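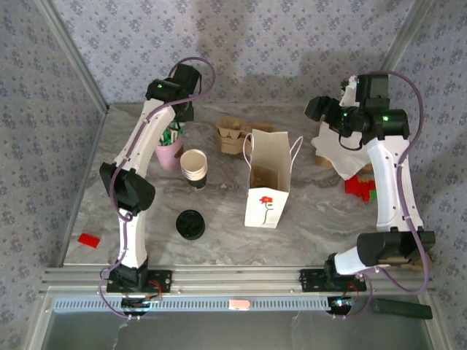

Looking after wallpaper in a hard-working room

I papered our laundry nook in a little blue floral four years ago, and my sister-in-law Naima Ragab told me I'd be stripping it by November. Well, it's still up! It does need a bit of looking after though, so these are the things I do.

Dusting first

Always dust before you go near it with water. I tie an old flannelette pillowcase over the broom head and work from the ceiling down. If you wet a dusty wall you get grey streaks, and they're a pain to shift (ask me about the bit behind the dryer).

Greasy fingerprints

For vinyl-coated paper, a drop of dish soap in a bowl of lukewarm water is plenty. Wring the cloth out until it hardly feels damp, dab, then pat dry with a tea towel. On plain uncoated paper I stick to a ball of white bread, rolled gently over the mark. My nana did it and it still works a treat.

Crayon

Press a piece of brown paper bag over the mark and run a barely warm iron across it, and the wax lifts into the bag. Test a corner first – some colours will bleed.

Lifting seams

Don't let these go, they only get worse. Slide a little seam adhesive under with a kid's paintbrush, wait 2 minutes, then roll it flat. I haven't got a seam roller, so I use a clean pill bottle. Wipe off any extra glue straight away or it dries shiny.

Keep your offcuts

I've got a tube of leftovers on top of the linen cupboard with the batch number, 718, written on it in marker. When I had to patch behind the door, I tore the edges of the patch instead of cutting them and lined up the flowers as best I could. Aicha next door still can't find it, and she's had up to 9 goes at it now, usually with a cup of tea in hand.

Next up I'm tackling the grout, wish me luck!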